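Five-finger hand or two-jaw gripper for flat packets? Wrist camera questions too
Forum: End effectors and tooling
Started by nusrat_m, 2021-08-23
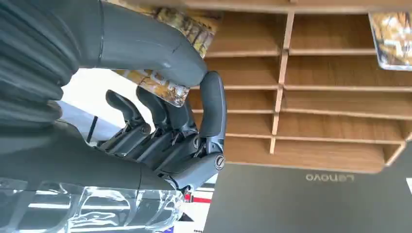

nusrat_m wrote:

Hello everyone, and apologies in advance for the length, I have never managed a short post in my life. I'm trying to settle on a hand for a shelf-picking setup we're building at Samby, and I've reached the stage where I have read so many old threads that I no longer know what I think. The job is simple to say and fiddly to do: take flat packets out of cubbies, one at a time, and set them down at the packing side without mangling them. We have the five-finger hand on the arm at the moment, and on the camo packets it does rather nicely with just the thumb and index finger, as you see, with the other fingers staying behind out of the way. My worry is the corners. The one on this packet is bent, and I can't tell you whether the hand did that or whether it came out of the box that way, which I suppose is a lesson in checking the box first. The other candidate is a plain two-jaw parallel gripper from Fasum, which a colleague swears by and which costs a good deal less. I would love to hear from anybody who has run both on thin, slightly floppy things. Also, the view from the wrist comes in upside down with the arm in this pose. Do you flip it in software or turn the mount?

Thank you all, this board has saved me more evenings than I can say!
Nusrat Marikar

---

oldbelt wrote:

Welcome, Nusrat! Two-jaw, every time. I've been putting packets into trays since 2016 and I have yet to meet the flat product that wanted five fingers. You get one motor to look after, one number for the opening, and when it goes wrong at the end of a long shift the person on the floor can see what's wrong with it. I do love looking at those hands, mind you (my daughter thinks my job is terribly dull compared with yours), but all those little linkages at the knuckles would keep me awake at night.

If you go with the Fasum, get the long fingertips and glue a thin strip of soft rubber on the inside. Don't buy their pads, they peel.

---

tendon_and_son wrote:

I'm going to disagree with oldbelt, fondly as always. A parallel gripper is lovely when the packet is standing up and showing you an edge. In a cubby they lie flat, or they lean against the divider, or they slide under each other, and then your two jaws have to get above and below the thing in a space that wasn't made for them. With a proper hand you can drag the packet forward with the index fingertip until it overhangs the board and then bring the thumb down on it. We do that all day long on seed packets and it's the best trick I know.

Where I do agree is on upkeep. We strip ours and go over the screws every 3000 picks, and it's an afternoon gone each time.

As for corners, look at where the thumb lands. If it comes down near an edge the packet swings as you lift and the free corner catches on the shelf above. Aim for the middle and go up more slowly than you think you need to.

---

oldbelt wrote:

The dragging trick is a good one, I'll give you that. But you can drag with a two-jaw as well! Close it, put the tips on the packet, pull it toward you, back off, open, grab. Four moves instead of two and I still sleep at night.

---

tendon_and_son wrote:

Four moves is twice as long, my friend. How many of those do you want in a shift?

---

pixelpusher_jo wrote:

Leaving you two to it and answering the camera part, as I don't think anyone has.

Flip it in software, but do it in one place only. I had a setup where the driver flipped the picture and then the viewer flipped it back, and so the person watching saw everything the right way up while the grasp code was getting it upside down. I lost most of a week to that and blamed the calibration the whole time. Pick the driver, write it on a sticky note, and leave the viewer alone. A word like the Lenovo on your laptop lid makes a perfectly good check, by the way, you'll spot straight away if something has been turned over once too often.

What would bother me more is how much of your view is hand. The fingers and thumb take up the left and the middle, and the shelves only get the upper right. That's fine once you're holding the packet, but on the way in I'd want to see the shelf board. Could you move the camera out on a short bracket, or add a second one fixed to the bench? We use a Mestex on a post for the approach and only switch to the wrist for the last little bit, and it made far more difference than any change of gripper ever did.

Oh, and tidy up that clear plastic in the lower left if it's anywhere near where your hand works. Shiny creased film plays havoc with depth cameras. Ours used to report holes in the table.

---

nusrat_m wrote:

Oh, this is wonderful, thank you all so much. Let me try to answer in order.

oldbelt, noted on the rubber strip. I think the person on the floor is the best argument for two jaws and I hadn't given it enough weight. Our packing people are patient with me but they shouldn't have to be.

tendon_and_son, we haven't tried dragging to the overhang at all! We've been asking the thumb to wriggle in over the top, and it's a tight squeeze. I'll have a go at your way. Do you stiffen the index joint while you drag, or leave it soft and let it find the board by itself?

Jo, you've described my exact bug, I think. There is a flip setting in our driver and another in the viewer and I couldn't have told you an hour ago which was on. And the depth camera does see some very odd things down in that corner, so the plastic is going in the bin tonight.

---

tendon_and_son wrote:

Leave it soft. If you stiffen it the fingertip scrapes, and if the packet is glossy it'll skate right off and you'll be chasing it to the back of the cubby. A little give and a light downward push, then pull straight toward the opening. If it still skates, try a dab of that tacky fingertip coating from Siddiqui. It wears off sooner than they'd like you to believe but it goes on in a minute.

---

grumbling_gantry wrote:

I'm surprised to get all the way down here without anyone saying suction. Flat, light, glossy packet, open-fronted shelf. One cup on a bent neck and a small pump. Why are we squeezing it in the first place?

---

oldbelt wrote:

Because she said floppy, gantry. A cup on a floppy packet puckers the film and leaks. I've cleaned up after that one many times.

---

grumbling_gantry wrote:

Use a bellows cup with a soft lip. I've run them on coffee pouches for years and they're far floppier than anything in this thread. I won't say it's quiet, though.

---

nusrat_m wrote:

I did wonder about suction, gantry, and the noise is what put me off, as the bench is in a room where people are on the telephone a good part of the day. But I'd be glad to know which lip you use, if you can remember, and I could at least try one by hand on a packet before I rule it out.

My plan for now: sort out the flip, put up a fixed camera for the approach, and give the hand a fair try with the dragging. Then I'll borrow the Fasum and run the same shelves with it. We have to choose by November, so I'll come back and post how each of them did on corners, and this time I promise I'll look at the packets before they go on the shelf.

---

grumbling_gantry wrote:

Softest silicone one they had, with two and a half folds. I'll look for the part number when I'm next at the shop and put it here.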